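Filling Cups at Clallville: What Changed on the Pouring Bench

July
By a bench technician, Skinard

Skinard tests drinking cups. Most of them are paper or plastic cups for break rooms, clinics and school cafeterias, and the test people ask for most is the simplest one we do. Water goes into a cup, the cup stands for 20 minutes, and somebody checks the outside of it and the surface under it. Then the next cup gets the same treatment.

For years all of that was done by hand at our Clallville site, at a long bench with a sink at one end. A full order from Floron, our largest customer, is 2,247 cups. Two people would work through it over several shifts, one pouring and one reading, and trade places when the pourer's wrist got sore. The work wasn't hard, but it was the same motion all day, and the fill level crept up or down depending on who was pouring and how late in the shift it was.

Last winter the company decided to move the pouring to an arm. Sandoval, the contractor that set up our packing line, did the installation and the first programs. The readings stayed with us. So did the setup, the cleaning and the decision about whether a run counts.

The pictures are from the practice table, where new pouring routines get tried out before they go to the main bench. We use ordinary cups and a drinking glass there.

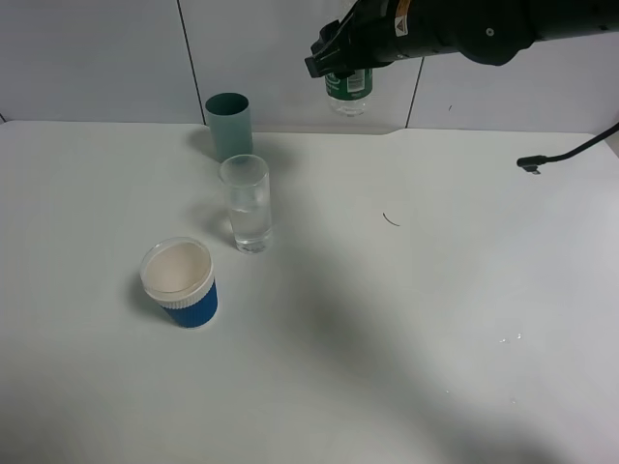

The arm with a water bottle. The glass already has water in it, and the green cup stands behind it and the blue one in front.
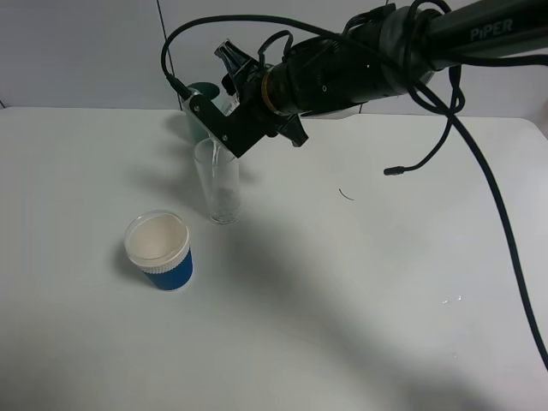 Pouring from the green cup into the glass. A thin stream is what we want.

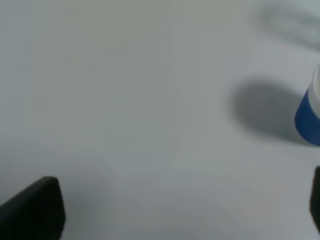

A view of the tabletop between the gripper fingers, with the blue cup over to the right.

The practice table has turned into a bigger part of the job than anyone planned for. When the arm first came in, Sandoval's people wrote the routines and we loaded them. If a new cup was taller than the last one, we called and waited. By spring two of us on each shift had been trained to change the tilt, the height and the speed ourselves, and now a new cup shape is usually worked out before lunch. The person doing it spends the morning standing at the table with a towel and a notebook, watching the lip of the cup and making small changes.

Tilt is where most of the time goes. A cup that is nearly full has to start slowly, and a cup that is nearly empty has to go over a long way before anything comes out. People make that correction without thinking. We had to write ours down, and the first list came from the two technicians who had poured the longest. One of them said she had never once thought about her elbow until she had to explain it.

Drips are still a nuisance. Water runs back along the outside of some rims at the end of a pour, and a wet table spoils a leak reading. On the main bench we put down a fresh dry sheet under every cup in the test. That step is done by hand and will stay that way for now.

There were worries before the arm arrived, mostly about hours. There were 28 of us at Clallville when it was announced, and the number is the same today, though the jobs are divided up differently. Nobody pours for a whole shift anymore. The person who would have poured now reads cups, keeps the arm supplied, or works on the seam and lid tests that used to pile up. Some people like the change. Others miss the pouring, which you could do while talking to the person next to you. The reading needs more attention and the bench is quieter.

Pay was a separate matter. Technicians who do the routine changes asked for the setup rate, since it is setup work, and got it after a couple of months of going back and forth. Those who only load and read are on the old rate.

The wrist complaints have dropped off. Sore backs have not, because the cartons still have to be lifted from the pallet to the bench, and the arm has no part in that. A lift table is on the request list for the fall.

Floron's next order is due on a Tuesday, with a new cup in it that is narrower at the base than anything we have run so far. It goes to the practice table first, and the morning shift has it.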